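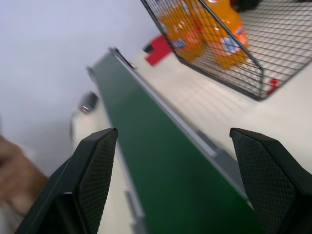
Wrist cam, right over the belt, basket with the orange sodas behind

beltandbasket wrote:
Hi all, long-time reader, and I finally have something worth asking. We're gathering demonstrations for a pick-and-sort policy (snacks and sodas off a little green conveyor and into a wire basket, nothing glamorous) and I've reached the point where I no longer trust my own taste in data. So far we have 680 episodes logged on the Tanska setup, which is what we call our two-arm bench, and the first training runs are... fine? It goes for bottles nicely. Chip bags it treats like they might bite.

What I'd love to hear from you folks is how picky you are about the wrist views. A lot of ours look like the one I put up top: the fingers wide open, nothing between them, plenty of motion blur close in, and the basket way off in the corner with the bottle tops out of view. Part of me wants to throw out every stretch that looks like that and part of me thinks it's exactly what the policy is going to see when it runs, so it had better get used to it. I go back and forth on this every evening over dinner and my family is tired of hearing it.

mossy_encoder wrote:
Welcome out of the shadows! Keep the blur, please. I did the big cleanup you're describing on my own set back in March, threw out everything that wasn't crisp, and the thing froze up any time the arm moved at a normal speed. I had to dig the old episodes out of a backup drive, and I was very glad I'd been too lazy to wipe it.

Also, and I say this with affection, I can see a hand at the left side of that view. Is somebody feeding the belt while you record? If the hand shows up in most of your episodes the model may decide the hand is what tells it to go.

quillback wrote:
I'm going to disagree a little with mossy, friendly as ever. Blur while the arm is traveling is fine. Blur in the last moment before the fingers close is a different animal, and I would drop those episodes or at least give them less weight. We did it that way on the Drimdale bins and it was worth the tedious afternoon it took to go through them. Longer exposure is usually the culprit, so if your room is bright enough, turn it down and you may not have to choose at all.

On the hand I'm with mossy completely.

beltandbasket wrote:
Oh, that's a good thought about the hand, and yes, we load by hand. I could swap in a chute, but then I'd have to build a chute, and you haven't seen my carpentry.

Let me show you the wider camera too, since the chip bag trouble makes more sense from up there.
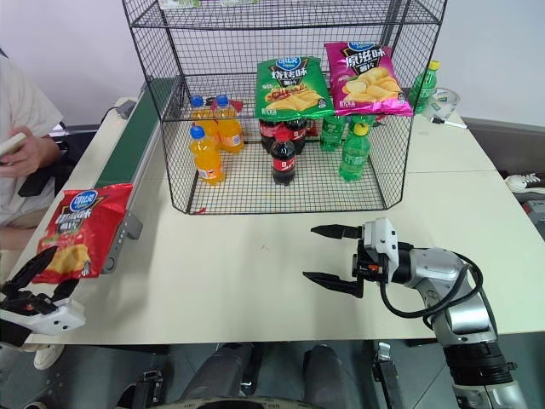
Head cam, red chips on the belt, right gripper open over the bare part of the table

So you've got a red bag on the belt, tilted, with its lower edge close to the left gripper. The bottles stand up and hold still and look the same from every side. The bags slump, they shine, and they come down the belt at whatever angle they please. I've been giving each kind of item the same number of episodes, and I'm starting to think that was silly of me.

sasengate_pete_no_relation wrote:
Not silly, but yes, I'd change it. Add 100 episodes of bags only, with the angle different on purpose each time, and leave the sodas alone for now. Then retrain from 3 seeds and compare, because with a set this size one lucky seed will tell you any story you like. I learned that the embarrassing way, in front of the whole Sasengate group.

One more thing from your head view. The basket is already pretty full, with orange, cola and green bottles plus two bags leaning in the back. Do you ever start with it empty? If every episode begins with a crowded basket, placing into an empty one could be a real puzzle for it.

mossy_encoder wrote:
Seconding the empty basket! And move the basket around, too. It doesn't have to go far, even a few inches helps.

quillback wrote:
I'd hold off on moving the basket until the bags are sorted out. Change one thing at a time or you'll never know which one helped. I know it's slower, and I know mossy is rolling their eyes at me.

mossy_encoder wrote:
Rolling them lovingly. But recording time is the expensive part, and if somebody is sitting there anyway I'd get all the variety I could in one go and sort it out by tags afterward. You can always filter a mixed set down.

beltandbasket wrote:
You're both making sense, which is terribly inconvenient! I think I'll do the bags first with the basket where it is, tag everything (start state, bag angle, hand in view or not), and begin a good share of the episodes with an empty basket. As for exposure, I had it on auto the whole time, so quillback, I'm blushing. I'll turn it down before we record again and put the numbers in this thread once the three runs are through.

sasengate_pete_no_relation wrote:
Please post them even if they're bad. Especially the bags.

Contact the moderators | © Mạc Bench Forum | Back to top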